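# Grellier Gear-and-Peg Practice Kit

I run the after-school robotics club in Hollau, and I've been selling this kit on our Skalstead parts page since February, mostly to other clubs who kept asking me where we got ours. We didn't get it anywhere - we drew it up, printed a pile of bad ones, and ended up with a set our students like using. So now you can have one too!

The job sounds simple. Pick up a gear, carry it over to the tray, lower it onto a peg. My beginners look at that and ask for something harder, and then they spend a whole afternoon on it (I love this part, I'm sorry). The hole in the gear doesn't forgive much, and the arm has to come in flat or you just push the tray across the table. 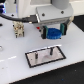
We usually start new students on one peg and let them teach every position by hand. Once they can do it a few times in a row, we turn the tray to a different angle and watch all those nice saved positions stop being useful. That's when they start asking about coordinate frames, and you get to teach the lesson you wanted to teach in the first place.

## What's in the box

- Blue gear with a center hole and fine teeth
- Shallow tray with a thin black border and 2 upright black pegs
- Printed task cards, from first pickup to a timed run
- Sandu score sheet, the same one we use at our own club meet

The arm and gripper aren't included. We've used the kit with a parallel gripper with soft finger pads, and I'd say the pads matter more than the arm does. With bare hard fingers our gears kept slipping on the teeth.
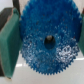
*Blue gear held by its rim, center hole facing out.*

I like the rim grip for checking the hole before you go anywhere near the pegs. If your club has a wrist camera, task card 30 is built on that.

## Ordering

Part number is 823 for the full kit and 402 for the spare gear on its own. Get the spare if your students are young, because gears roll, and ours roll under the cabinet. I pack the orders myself after club, so please give me a few days. If you need an invoice with your school's name on it, put that in the order notes and I'll tuck one in the box.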